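Elescombe Community Spice Library
Progress report to the Virnness Fund, covering the period to the end of April

We are well past the halfway point of the grant and very happy to be writing this one. When we applied, the spice library was a cupboard and a sign-up sheet. It now lends and shares out whole and ground spices to 57 member households, and the cooking evenings that grew up beside it have become the part of the month most of us look forward to!

The room

The Brurkari building gave us the side room from January, with the use of the kitchen across the hall. We painted, got the sink fixed and moved in two tables from the old reading room. The carpet stayed, against our better judgment, and so far it has survived turmeric. The shelving took longer than planned. The first delivery was the wrong depth and had to go back, and the right boards arrived three weeks later. That is the only item in the work plan that slipped, and it did not hold up the opening.
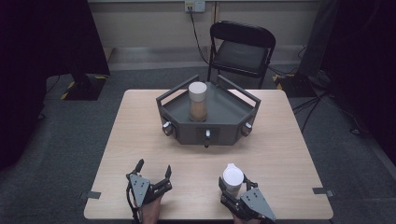 One of the tables in the side room.

Membership and lending

The target in the application was 100 households by the end of the grant. At 57 we are a little behind the line we drew, but the sign-ups came in a rush after the spring open day and they have not slowed down. Most new members hear of us from a neighbor. The leaflets did much less than we hoped, and we would like to move what is left of that money to the open day in the fall.

Members can borrow grinders, graters and the big stone mortar (it needs two people to carry, and it is out nearly every weekend). Spices work differently. People bring a clean container and take what they need for a dish or two, and they put something in the tin if they can. We buy whole seeds and bark wherever possible because they keep so much longer, and grind in small batches. Cumin, coriander and black pepper go fastest. We over-ordered fenugreek and are now very good at recipes with fenugreek.

Labels gave us more trouble than anything else in the first two months. The paper ones curled and the ink ran, so it was hard to tell how old a batch was. The new system has a number on the base of each container and a card in a box by the door, with the month it was ground and
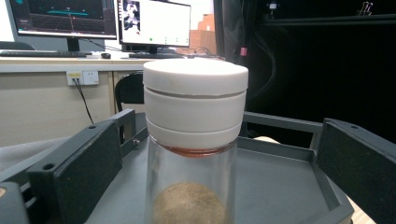
the name of the supplier. It takes a minute to fill in a card and has saved us a lot of guessing. Anything ground more than six months ago gets moved to the front with a sticker, and people are told to use a heavier hand with it.

Our main supplier is now Rajput, the wholesaler out by the ring road. They agreed to sell to us in smaller sacks than they usually do, and the quality has been lovely. The cardamom alone has converted several members who thought they did not like cardamom.

Cooking evenings

We promised six evenings over the grant and have already held nine. The format is simple: one member chooses a dish, everyone else chops, and we eat at seven. Bread night filled up in a day. The pickle evening was smaller and smellier and probably the best of them all. Several people have asked for a morning session they can bring small children to, and we plan to try one in June.

Not everything landed. The evening on blending your own curry powder was too long, with too much talking at the start, and people were hungry and restless by the time a pan came out. We have cut the talk to ten minutes and put out snacks. 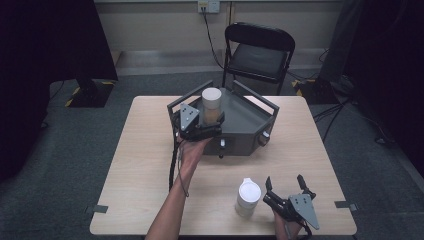 Priya wrote on the feedback sheet that she had lived on the same street for years and only met the people next door over a bowl of dal, and could we please do the lentil night again before summer, with more chilies this time. We have put it on the calendar for May.

Money

Spending is close to plan. The one sizable change is equipment, where a secondhand grinder saved us $700 against the budget. With your agreement we would like to use that for a second grinder kept only for chilies. Members with sensitive noses and small children have been asking for it since February, and having used the shared one straight after a batch of hot peppers, we see their point.

Before the next report

We will run the morning session, finish the upper shelves and start the recipe cards that members have been writing up. We have also begun talking with the Brurkari building about keeping the room after the grant ends, and will send you the terms as soon as we have them on paper. Come to an evening if you are passing through - there is always enough food.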